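Shiny, Dull and Somewhere in Between

Ask a grown-up what color a black boot is and they will say "black," and then look at you as if you might be unwell. But get the boot out and have a proper look. The toe might have a white patch on it, as bright as paper. The tongue is probably closer to gray. The bit behind the laces is so dark you can't see what's in there, and given what boots walk through, you may prefer it that way.

The boot didn't change color while your back was turned. The light did all of that.

What light does when it hits something

Light travels in straight lines until something gets in its way. When it lands on an object, some of it gets soaked up, or absorbed. The rest bounces off, and if it bounces into your eye, you see the object. If no light bounces into your eye, you stub your toe on it.

Dark things absorb most of the light that lands on them. Pale things bounce most of it back, and this is why a white T-shirt feels cooler than a black one in June, when you are waiting in line for something that turned out to be closed.

Even very dark things bounce a little light, though. What matters is which way the little bit goes.

Smooth and rough

Imagine throwing a tennis ball at a gym floor. You can guess where it will bounce. Now imagine throwing it at a heap of rocks. It could go anywhere, including at you.

A glossy surface is the gym floor. It is so smooth that light hitting it from one direction all leaves in one direction, too. If your eye happens to be in the right place, you get a bright spot called a highlight. Move your head and the highlight slides along with you, like a dog that thinks you have cheese.

A matte surface is the heap of rocks. It may feel smooth to your finger, but your finger is huge and not very observant. Up close, it is covered in tiny bumps, and they scatter the light every which way. No bright spot, only a soft, even color that looks much the same wherever you stand.

Between the two is satin. Metal often gets this finish by being brushed, which means somebody has covered it in fine scratches on purpose. (You should not try this on a car.) The scratches smear the highlight out until it has soft edges.
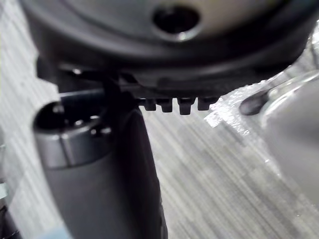 Slightly glossy at the top, satin on the metallic collar, matte on the cylinder below it.

Why holes look black

A hole is the darkest thing on almost any object, and it hasn't been painted at all. Light goes in and hits the inside wall. Some gets absorbed. What's left bounces to another wall, and some of that gets absorbed, and so on, until there's hardly any left to come back out. A deep hole is very good at this. A shallow one gives up early and looks gray.

Now check the edge of the hole. Edges are often rounded or cut at a slant, and a slanted edge is called a bevel. Since it faces a different way from everything near it, it can catch light that the rest misses, and you get a thin, bright line. People who draw for a living use this trick constantly. Draw a gray circle with a black middle and one pale curve along the rim, and everybody will believe in your hole.

Gianni Testa mixes paint for a company called Prullonik, and he has 13 blacks on his shelf. He can tell them apart from across the room. His family has asked him to stop doing it at dinner.

Try it yourself

You will need:
a flashlight
a shiny black or dark plastic spoon
a scrap of fine sandpaper
2 dry, dull pebbles
a little water

Wait until evening and turn the lights off. Shine the flashlight at the spoon and find the highlight. Then sand one half of the bowl of the spoon and look again. The sanded half will seem paler, although you have added no paint whatsoever. You gave it scratches, and they are throwing light all over the place.

Next, wet one pebble and leave the other dry. The wet one looks darker and also shinier, which sounds like cheating. Water fills in the tiny bumps and makes a smooth top layer.

Ask before you sand the spoon. "It was for science" works once per household.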